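Learning a slow air on the concertina

December 10, 2021

I have finally got to the end of The Lamps of Pitonden without stopping, and I'm so pleased about it that I'm going to write far too much about one small tune. 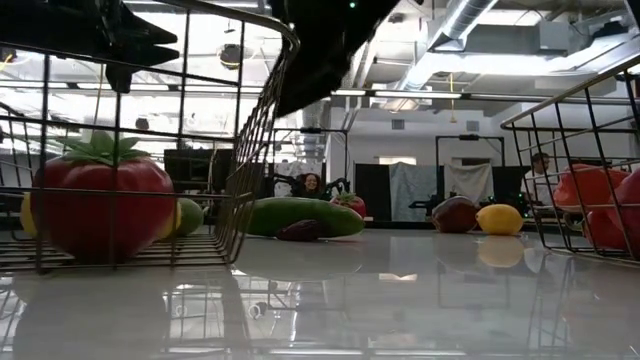 It's a slow air in D, two parts, each played twice, and I first heard it in September at the Trinen session, played very quietly on a fiddle right at the end of the night when half the room was putting its coats on. I asked what it was called, wrote the name on my hand, and spent the train journey home humming what I thought was the second part. (It was the first part with the end of something else stuck on it. Never mind!)

The written version I ended up with is number 647 in the big Stusness tune book, the one with the green spine and the tiny print. If you have the older edition you'll find it near the back among the marches, with no key signature at all and a bar missing from the second part. Get hold of the newer one if you can, or just borrow someone's and copy the page out by hand. I do this with every tune I learn and I love it. By the time I've drawn all the notes I've half got it in my head already.

So, the tune. The first part sits low and hardly goes anywhere, just D up to A and back again, with a lovely long F sharp in the third bar that wants to be held a bit longer than written. The second part leaps up to the high D straight away and then comes down like someone taking the stairs one at a time. There are 16 bars altogether if you leave out the repeats, so it really isn't much to remember. The notes took me an evening. Everything else took until this week.

The bellows were the trouble. I play a 30-button Anglo, so every button gives you one note on the push and another on the pull, and in a fast jig you're changing direction so often that you never think about air. In a slow air you think about nothing else. That long F sharp comes just after three notes all in the same direction, and for weeks I arrived there with the bellows completely shut and a sort of wheeze where the best note in the tune should have been. Awful!

What sorted it was going back and working out a different way through bar two. I'd been taking the A on the push in the G row, out of habit, and there's a perfectly good A on the pull on the left hand which I had hardly ever used. Swap that one note over and suddenly you've got bellows to spare, and you can swell into the F sharp and let it die away again. I played it over and over with a huge grin on my face. I've pencilled little arrows all over my copy now, and it looks like a weather map.

Bar 11 is still a bit of a scramble. It has a turn on the B, which on the fiddle is just a flick of the finger, and on my instrument it's two buttons and a change of direction. I've tried leaving it out, and the tune doesn't mind one bit, but I do. At the moment I play a single grace note the first time round and try the full turn on the repeat. If it goes wrong I keep going and look at the ceiling.

A word about speed, for anyone else having a go. My first attempts were much too slow. I thought slow air meant as slow as possible, and the phrases fell to bits. Try singing it. Wherever you run out of breath, the concertina ought to be breathing too, and if you can't get through four bars on one lungful then you want to move it along. I'm a dreadful singer but it works every time, and the cat has got used to it.

I've also been trying it with a drone, holding the low D underneath for the first part only. It's gorgeous with the left hand just barely pressing. You lose the drone whenever the bellows turn round, of course, so it comes and goes, and I've decided I like that. Last night I tried some chords in the second part as well and they were far too much, like gravy on a trifle, so they've gone.

The other thing I've been listening to is a set of lullabies by a trio called Sầm, two zithers and a bamboo flute. It has nothing to do with the Pitonden tune at all, except that the flute player leaves the most enormous gaps between phrases and I've been shamelessly copying them. Track four especially. I had never dared leave that much silence in anything, and now I can't stop doing it.

Next on the list is number 437 from the same book, a hornpipe in G with a horrible run of triplets in the second part. I had a quick look at it this morning and got as far as the first repeat mark.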